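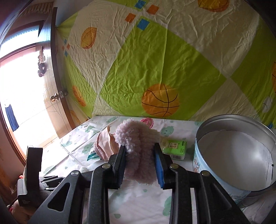
Pink plush over a white tablecloth with a pale green print.

Home | Posts | Sound notes | Archive | Contact
Search this site

Running the desk at the Cestdale winter concert
26th December

The staff and student concert at Cestdale College took place in the dining hall again this year. I looked after the sound. These are my notes, mostly for my own use in April, when the spring one comes round.

There were 19 acts on the final running order. The longest was a four-song set by Grasadel, the chemistry department's folk group, and the shortest was a poem with no amplification. The hall is long and low with a hard floor. Empty, it rings badly between the serving hatch and the far wall. With people in, most of that goes, so the level set at the afternoon check is always wrong by the evening. I now set it low and leave it.

The desk was the Prindano, a 16-channel analogue mixer the college has owned for longer than I have worked there. Channel five crackles when the fader passes halfway. I taped it over and used the next one along. The main speakers went on stands slightly forward of the front row, angled in, and I put a single monitor on the floor for the singers. Two monitors would be better, but the second amplifier has no working output on the left side.

Microphones: four ordinary vocal ones, one small condenser for the string trio, and a direct box for the keyboard. The condenser fed back twice during the check. Moving it to the far side of the cellist, pointing away from the monitor, cured this and cost very little in tone. I also cut a narrow band in the low mids, where the hall is at its worst.

Changeovers took longer than the plan allowed. I had put down two minutes for each, and the real figure was roughly 35 per cent over that. Most of the loss came from stands being lowered for a seated player and raised again for the next act. The order should be grouped next time: seated acts in the first half, standing acts in the second, piano at either side of the interval so that the lid is only moved once.

The Echeverría piece, a guitar duet which closed the first half, was the best thing of the night from where I sat. Both guitars were played without pickups, so I used one vocal microphone between them at knee height and brought it up only enough to reach the back tables. The quiet passage in the middle was audible over the urn. The urn should still be switched off.

I recorded everything from the main outputs. The levels are safe but the applause is distant. A spare microphone over the audience would fix that.

For April: a new lead for the keyboard, a longer multicore, more tape, and a lamp for the desk with a working switch.

2,979 views | 2 comments | Share this post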